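접근금지 명령 신청, 자주 묻는 질문

안녕하세요. 주민 법률상담 모임 '빌테라(Viltera)'에서 상담 접수를 맡고 있는 사람이에요. 변호사는 아니고요, 전화 받고 서류 챙기고 법원까지 같이 걸어가는 역할입니다. 미국에 사는 한국어 사용자분들이 메일로 자꾸 같은 걸 물어보셔서 답장을 모아 붙이다 보니 이 페이지가 됐어요. 말투가 좀 수다스러운 건 메일에서 그대로 옮겨 와서 그래요. 주마다 법이 다르고 같은 주 안에서도 법원마다 양식이 다르니까, 큰 그림을 잡는 용도로 읽어 주시고 세부는 꼭 관할 법원에 확인하세요!

지금 당장 위험하면 어떻게 하나요?

이 페이지 닫고 911에 전화하세요. 정말로요. 영어가 안 나오면 "Korean, please" 한마디만 하고 끊지 말고 기다리시면 됩니다. 통역이 연결될 때까지 시간이 좀 걸릴 수 있으니 주소는 먼저 영어로 말해 두면 좋아요. 저는 저희 집 주소를 영어로 크게 적어서 냉장고에 붙여 놨어요. 급할 때는 자기 집 번지수도 생각이 안 나거든요.

접근금지 명령이 정확히 뭐예요?

법원이 특정한 사람한테 "이 사람에게 연락하지 마라, 가까이 가지 마라" 하고 내리는 명령이에요. 영어로는 restraining order라고도 하고 protective order라고도 하는데, 주에 따라 이름도 다르고 종류도 나뉩니다. 가족이나 연인 사이였던 경우, 이웃이나 직장 동료인 경우, 스토킹인 경우에 쓰는 양식이 따로 있는 곳이 많아요. 양식을 잘못 고르면 다시 써야 하니 창구에 가서 상대방이 누구인지부터 말하는 게 빨라요.

상대가 때린 적은 없는데도 신청할 수 있나요?

많은 곳에서 가능합니다. 제일 많이 받는 질문이에요. 원치 않는 연락이 계속 오거나, 직장 앞에서 기다리거나, 친구한테 내 근황을 캐묻고 다니는 행동도 반복되면 괴롭힘이나 스토킹으로 다뤄질 수 있어요. 메시지 내용이 다정해 보여도 마찬가지고요. 안부 인사나 시 구절, 노래 링크 같은 것도 그만하라고 했는데 계속 오면 무섭잖아요. 판사가 보는 건 문구 하나하나보다 전체 흐름인 경우가 많다고 저희 자문을 해 주시는 알리키 아타나시아디스(Aliki Athanasiadis) 변호사님이 늘 말씀하세요.

"연락하지 마"라고 꼭 먼저 말해야 하나요?

법으로 꼭 요구되는지는 경우마다 달라요. 다만 한 번 분명하게 말해 둔 기록이 있으면 설명하기가 훨씬 쉬워집니다. 길게 쓸 필요 없어요. "더 이상 연락하지 마세요." 이 정도면 충분해요. 미안하다거나 나중에 얘기하자는 말은 붙이지 마시고요 (마음 약해지는 거 저도 압니다). 말하는 것 자체가 위험할 것 같으면 하지 말고 상담부터 받으세요.

증거는 뭘 모아야 돼요?

문자, 통화 기록, 메일, 음성 메시지, 소셜미디어 쪽지, 우편물 봉투까지 일단 다 두세요. 지우고 싶은 마음이 들어도 참아 주세요. 제가 접수하면서 제일 안타까운 게 "너무 싫어서 다 지웠어요"라는 말이에요. 화면을 저장할 때는 보낸 사람 이름과 번호, 날짜와 시간이 같이 나와야 하고요. 대화가 길면 앞뒤가 겹치게 저장해야 순서가 안 헷갈립니다.

한 분은 받은 메시지가 322개였는데 그걸 전부 출력해 오셨어요. 대단한 정성이었지만 심리 시간이 짧아서 판사가 다 읽지는 못하죠. 전체는 따로 보관하고, 제일 심한 것과 제일 최근 것을 골라 앞에 두세요. 번역이 필요한 한국어 메시지라면 법원이 어떤 번역을 받아 주는지 미리 물어보시고요.

사건 일지는 어떻게 써요?

거창하게 생각하지 마세요. 날짜, 시각, 장소, 있었던 일, 본 사람. 이 순서로 한 줄씩이면 됩니다. "저녁 7시쯤 건물 입구에 서 있었음, 2층 이웃이 봄" 이런 식으로요. 감정은 따로 쓰는 게 좋아요. 저는 공책을 추천하는 편인데, 같이 일하는 라파엘레 산나(Raffaele Sanna) 씨는 무조건 본인에게 메일로 보내 두라고 해요. 보낸 시간이 남으니까 그것도 일리가 있죠. 둘 다 하셔도 되고요!

비용이 드나요?

가정폭력이나 스토킹이면 접수비를 안 받는 법원이 많아요. 그 밖의 괴롭힘은 비용이 있는 곳도 있는데, 소득이 적으면 면제 신청서를 같이 낼 수 있습니다. 변호사를 따로 선임하면 그 비용은 별개고요. 저희 모임은 서류 도움을 무료로 드리고, 변호사 선임이 꼭 필요한 분께는 한 분당 500달러까지 지원금을 드려요. 예산이 매년 6월에 새로 잡혀서 봄에는 바닥나 있는 경우가 종종 있어요. 그래도 일단 물어봐 주세요.

신청하면 얼마나 걸려요?

급한 사안이면 임시 명령이 당일이나 다음 날 나오기도 해요. 상대방 없이 판사가 신청서만 보고 결정하는 거예요. 그다음에 정식 심리 날짜가 잡히고, 그때는 상대방도 나와서 말할 기회가 있어요. 임시 명령이 나왔다고 끝난 게 아니니까 심리 날짜는 꼭 지키셔야 돼요. 안 나가면 명령이 그냥 없어질 수 있습니다. 오전에 창구가 덜 붐비니 문 열자마자 가시는 걸 권해요.

서류를 제가 직접 상대방한테 전달하나요?

직접 전달하시면 안 돼요. 송달이라고 하는데, 보안관실이나 제삼자가 해야 유효합니다. 상대방 주소를 모르면 직장이나 자주 가는 곳이라도 적어 보세요. 송달이 안 되면 심리가 미뤄지기도 하는데, 그럴 때 임시 명령도 같이 연장해 달라고 요청하는 걸 잊지 마시고요.

법정에서 그 사람 얼굴을 봐야 하나요?

같은 방에 있게 될 가능성이 높아요. 대신 대기실을 따로 쓰게 해 달라거나 나갈 때 먼저 나가게 해 달라고 부탁할 수 있고, 화상 출석을 받아 주는 곳도 있어요. 저희 동행 봉사자 수트리스노 옹(Sutrisno Ong) 씨는 항상 두 사람 사이 시야를 가리는 자리에 앉아 주세요. 덩치가 크셔서 효과 만점이에요. 그리고 말할 때는 판사만 보고 하시면 됩니다. 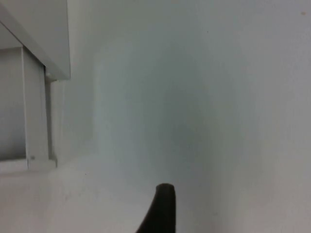 교회나 성당에도 못 오게 할 수 있나요?

신청서에 그 장소를 구체적으로 적어야 합니다. 집과 직장만 적고 매주 가는 예배 장소를 빠뜨리는 분들이 꽤 있어요. 둘이 같은 곳에 다닌다면 판사가 예배 시간을 나누거나 거리를 두라고 정하는 경우도 있고, 한쪽만 못 가게 하는 경우도 있어요. 헬스장, 아이 학교, 동호회 장소도 같은 방식으로 적으시면 되고요. 담당 성직자에게는 명령서 사본을 한 장 드려 두세요.

상대방이 명령을 어기면요?

경찰에 신고하세요. "꽃만 두고 갔는데요", "생일 축하한다고만 했는데요" 이런 것도 연락 금지 조건이 있으면 위반이 될 수 있어요. 위반하면 체포되거나 벌금이 나올 수 있는데, 금액은 정말 천차만별입니다. 1000달러라고 들었다는 분도 계셨지만 어디에나 해당되는 숫자는 아니에요. 명령서 사본은 가방에 한 부, 차에 한 부, 전화기에 사진으로도 넣어 두시고요.

제가 먼저 연락하면 어떻게 되나요?

이거 은근히 많이 물어보세요. 강아지 문제나 짐 문제로 연락할 일이 생기죠. 명령은 보통 상대방을 묶는 거라 신청한 분이 처벌받는 일은 드물지만, 나중에 "무섭다면서 왜 연락했냐"는 말이 나와요. 게다가 답장하는 순간 상대는 위반이 될 수 있고요. 물건을 돌려받아야 하면 경찰 입회나 변호사를 통해서 하세요. 조건을 바꾸고 싶으면 법원에 변경 신청을 하면 됩니다.

이민 신분이 불안한데 신청해도 괜찮을까요?

보호 명령은 보통 신분과 상관없이 신청할 수 있어요. 다만 걱정되는 부분이 있으면 신청 전에 이민 쪽을 아는 변호사와 꼭 얘기해 보세요. 저희는 다낭 수탄토(Danang Sutanto) 선생님께 연결해 드리고 있어요. 접수할 때 저는 신분을 묻지 않습니다. 말씀 안 하셔도 돼요.

명령은 언제까지 가요?

주에 따라, 사안에 따라 몇 달에서 몇 년까지예요. 만료일이 명령서에 적혀 있으니 달력에 표시해 두시고, 연장하려면 만료 전에 신청해야 합니다. 저는 석 달 전에 알림을 맞춰 두라고 말씀드려요.

상담 예약은 어떻게 하나요?

메일 제목에 "한국어 상담"이라고만 써 주세요. 사연을 처음부터 다 적지 않으셔도 되고, 안전하게 통화할 수 있는 시간과 음성 메시지를 남겨도 되는지만 알려 주시면 제가 맞춰서 전화드릴게요. 상대방이 메일을 볼 수 있는 상황이면 새 계정을 만들어서 보내 주세요. 답장은 보통 다음 날 오전에 드립니다.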